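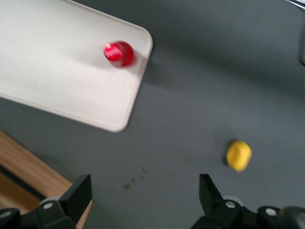 The Greken Kit: A Robot Arm for Beginners

A robot arm works a bit like yours. The Greken kit has a shoulder, an elbow and a wrist, moved by 4 small motors. At the end are two black fingers called a gripper. They open wide, then close to hold something.

Near the fingers is a small camera, so the robot gets a close view of the table. It might look for a red thing on a white tray or a yellow thing beside it. Fast moves can make the view blurry — slow moves help.

The kit comes with 31 practice jobs. The first is called Lins. You choose an object, and the arm tries to pick it up and put it on the tray. It can lift around 900 grams.

Putting the kit together takes two afternoons. Ask an adult to help with the screws, and keep your hands away when the arm is on.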